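Groltanholm Workshop Notes
Care of benches, boards and shared tools

Keeping a whiteboard in good order

The advice on this page draws on the wiping study carried out at the Groltanholm laboratory, in which a robot arm was taught to clean a dry-erase board by copying recorded human demonstrations. The study was led by Akinyi Langat and Ilango Acharya. Its findings on pressure, direction and grip apply equally to boards wiped by hand, and they are given here in that form.

1. Lay the board flat for a thorough clean.
A board on a level table does not flex under the eraser. In the study, wiping on a flat board left fewer streaks than wiping on the same board hung on a wall. Place the board where all four sides can be reached.

2. Keep the felt level.
An eraser held at a slant cleans with one edge only. The arm was trained to bring the whole pad into contact before moving sideways, and runs in which it failed to do so were marked as faults. When wiping by hand, hold the eraser by its sides and rest it fully on the surface before the first stroke.

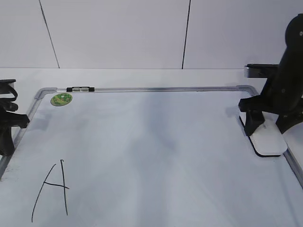

The eraser held against the board at the right-hand side, with a letter A in black marker still to the left.

3. Use overlapping strokes in one direction.
Scrubbing to and fro spreads loose ink. The best of the four wiping patterns tested was a straight pull, lifted at the end and begun again with half the pad's width overlapping the last. Circular wiping gave the poorest result.

4. Test with a thin line.
The letter A was adopted as the standard test mark. It has two slanting strokes and a crossbar, and a pad that misses any part of it leaves an obvious remnant. A total of 308 demonstrations were recorded with hand-drawn letters of varying shape, as neat lettering was found to give the method too easy a task.

5. Attend to the edges.
Residue gathers beside the metal trim, where a stiff pad tends to ride up. Seven of the longer runs were set aside for edge work alone. A folded cotton cloth drawn along the trim remains the better choice for household use.

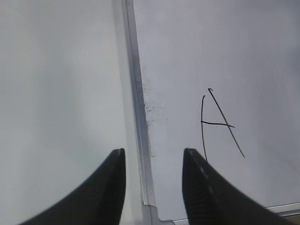 View between the gripper fingers: faint grey smudges beside the metal strip, and the test letter to the right.

6. Clean the eraser as well.
Brush the felt out of doors with a dry nail brush. Do not wet it unless the maker's instructions allow this. Ginette Gosselin, who maintained the pads during the trials, replaced any that left a grey haze on a clean board.

The method has been tried on flat boards only. Curved and glass surfaces are to be examined from June. Comments on these notes should reach Atieno Nzioka by 31st January.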